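We use cookies to remember your settings and keep the forum running. Accept / Manage
Reading time: 4 minutes

Underfloor heating or radiators for a ground floor extension?

mwendt
Posted 02/01/2023
We're moving into the back extension at Nomness once the plumber is finished and I still haven't settled on the heating. It's a concrete slab with 100 mm of insulation under it. The existing boiler is 4 years old. Plumber wants wet underfloor pipes, my brother-in-law says two decent radiators and be done with it. What have people got and would you do it again?

kakholm_jon
Wet underfloor here, put in last October. Would do it again. It's slow, though. If you're out all day and want it warm at six you have to set it for mid-afternoon. Flow temperature is 45 and I leave it alone.

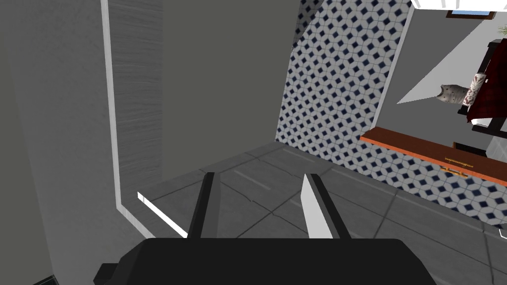
The other thing is the thermostat. Ours went on the outside wall first and the room never settled, so it was moved to the inner wall by the larder. Make sure you decide that before the plasterer comes.

Reka F
I'd go the other way. We had underfloor in the last house and I spent two winters either too warm or too cold. If the sun comes in during the morning the slab carries on giving out heat and you end up opening a window. Radiators are cheaper to put right as well. One leaks, you swap it.

kakholm_jon
Fair about the sun, but that's a control problem. Weather compensation sorts most of it.

Reka F
We had weather compensation.

A_Zakaria
Depends what you're putting on top. Carpet and thick underlay on wet underfloor is a waste of money. 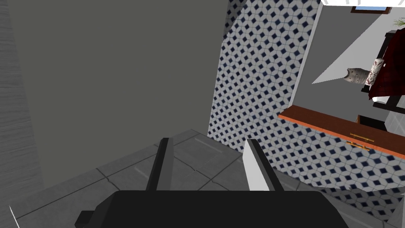

Running costs are closer than people make out if the insulation is good. I kept our bills for both systems and the difference was 54 pounds over the winter, in favour of the underfloor. Floor covering matters more. A plain grey floor like the one in the picture would hide the dirt too, and with grey walls you'd want some colour in the curtains. Engineered wood is all right, but check the maximum surface temperature with the maker first.

mwendt
Thanks all. It'll be tile by the back door and probably wood in the rest. Does that mean two zones?

kakholm_jon
I'd do two, yes. Very little extra if the manifold has a spare port.

Reka F
One more thing to go wrong – but if you're having it anyway, two.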